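The owner of Pekix, a little supply shop in Flastirville, has been packing science kits for schools since June, and she still lights up when you ask about the table.

"It's the felt!" she says. "I tried bare wood, I tried a towel, and glass rolls right off both. Felt holds on to it." Hers is a deep teal, and she picked the color herself - "clear glass just looks good on it."

Each kit goes out with up to 70 pieces, and every one gets a look before it's wrapped. The woven divider behind the table came from a yard sale in Wainwright and cost her 3 dollars. "Best thing in the room," she says, and I have to agree - it makes the whole corner feel calm.

She checks the stopper on a test tube first, then the glass, and keeps a folded white cloth within reach.

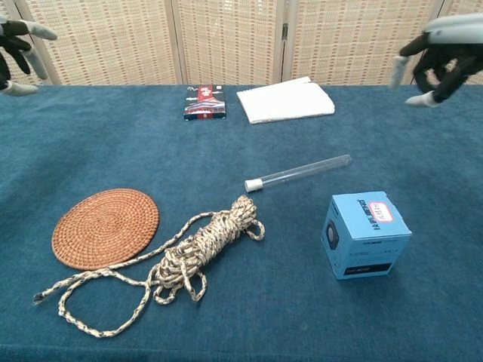

## What's next

A bigger order, for a school in Pokness. "I can't wait to start on it," she says.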